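Barnemgate Apparel Fund
Progress report from Pastum, second period
Prepared by Ghazal Kermani for Aravind Iyer
April 4, 2025

The short version: the new women's raincoat is behind, the sizing work is on track, and I still don't believe the supplier's claims about the waterproof finish.

We ordered 60 sample coats from Plornano in November. The first 12 came with sleeves cut too narrow to fit over a sweater. Plornano says this was a pattern error and has been fixed. The second batch is better, but two sizes still pull across the shoulders, and I would not call that fixed.

Fit sessions went ahead with 10 wearers. Most liked the length and the deep pockets. Several said the hood was too big, and the design team took that as a matter of taste. I don't. A hood that falls over your eyes is a fault, and it goes back on the list for the next round.

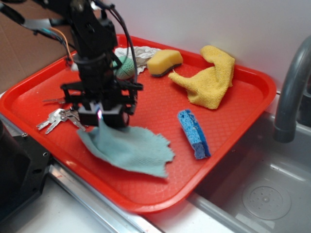 Light blue-green cloth held over a red tray.

On the finish, Plornano has sent us a brochure and a very confident letter. Neither one says how many washes the coating was put through. I have asked twice. Until we get an answer I suggest we keep the word "waterproof" off the hang tags and say "rain resistant" – and even that makes me a little nervous.

Spending this period was $1,875, mostly on samples and return shipping. Plornano has agreed to credit the shipping on the first batch, though no credit has shown up yet.

Next period we plan to recut the shoulders, shrink the hood and send two coats to an outside lab. The sales team would like a launch date now. I would hold off on giving them one until the lab results are in.

Size charts and wearer comments are attached.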